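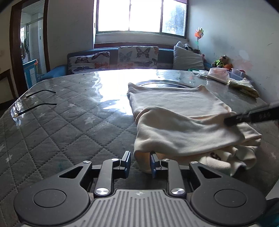 Roel Dekker replied on Wednesday, February 14, 2024:

Have you tried swapping the left and right finger pads before you order anything? On my Gernutia the one pad always arrived late, and I blamed the linkage for weeks when it was the pad sitting a hair too deep in its slot. Cloth is the worst thing for showing this up. A block of wood will forgive you nearly anything.

Ticket 851, reply from the owner

Thank you, Roel, and thank you for reading through my very long first message! I did the swap last night after supper and I'm sorry to say the trouble stayed on the same side, so the pads are off the hook. I put them back the way they were and marked them with a bit of tape so I won't mix them up later.

To bring everybody else up to date: this is the hand-held gripper I built from the Rerham plans, and I'm trying to get it to pick up the edge of soft clothing on a bed. On a bare table it does fine. On the mattress, one finger closes a little ahead of the other, pushes the cloth along in front of it, and by the time the second finger gets there the fold has slid away. I get a clean pinch maybe on a good day, and then I get cocky and the next try goes wrong.

What I've done so far, in the order I did it:

Loosened the screw caps on both linkages and snugged them up again by hand. No change.

Cleaned the pads with a damp rag and let them dry overnight. Grip felt better, timing the same.

Lowered the closing speed from 110 to 64 in the settings. It still pushes the cloth, just more politely.

Swapped the pads, as above. No change.

My wife thinks I'm pressing down too hard and that the quilting gives way under the fingers, and she may well be right — she folds a good deal more laundry than I do.

Roel Dekker replied:

She's on to something, but a soft bed won't make one side early. Take the arms off and feel each pivot on its own. Bakker sells thin washers for that joint and it's easy to end up with two on one side.

Ticket 851, reply from the owner

Well, there it was. Two washers stuck together with grease on the lower left pivot, which I must have put in back in January when I was building this thing at the kitchen counter. I took one out, put everything back, and the fingers now meet in the middle when I close them on nothing at all. I've made 3 tries on a folded shirt since then and got hold of it each time, though the third was a bit crooked.

I'd like to leave the ticket open through the weekend if that's all right. There is still a faint click on opening, and I want to try a heavier towel. If the click turns out to be the Loretden bearing I'll start a separate ticket for it.

Status: open, waiting on owner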